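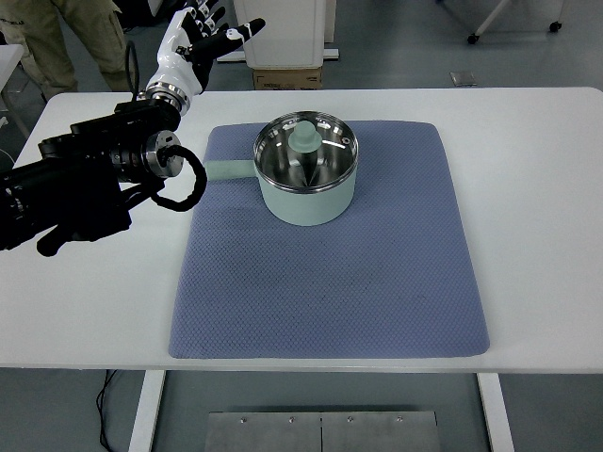 Hailu
2 December 2022

Small saucepans, continued from the kettle thread. Mostly handles and lids, as those are what people send me questions about.

A stick handle is a lever. The longer it is, the cooler the end stays on the hob and the more easily an empty pan tips towards it. On a light pan with a long handle, check the balance on a flat surface before you buy.

Glass lids: you can watch a simmer without lifting them. Against that, they are heavier than thin steel ones and they don't like going from the hob to cold water. My last one went that way in March.

The metal band round a glass lid protects the edge. It also holds water after washing. Stand the lid on its side to drain. 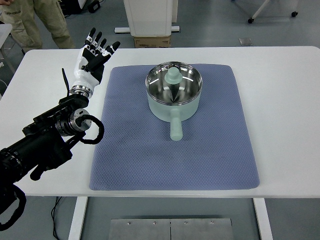
Storage next. The handle decides how much shelf a saucepan needs, and the bowl hardly matters. My shelf in the Dollau flat is 152 mm too shallow for anything like it to go in handle first, so pans go in sideways. With a long straight handle like the mint-green one, reaching about halfway down the mat, measure from the far rim to the tip. Catalogues give the diameter and leave you to guess the rest.

Lid knobs: a stubby cylinder with a flared base is easier to grip in an oven glove than a flat disc. If it works loose, tighten it by hand first and then a quarter turn with a screwdriver. Stop there if it's on glass.

Textured mats are good under pans on a hard white table - less sliding, less noise. Crumbs settle in the pattern, though. Soft brush, then a damp cloth. I wouldn't put a pan on one straight from the hob without checking the heat rating.

Someone asked about the Riltameck spare lids. Part 3645 is the one in the Jeltmont list. I haven't tried it.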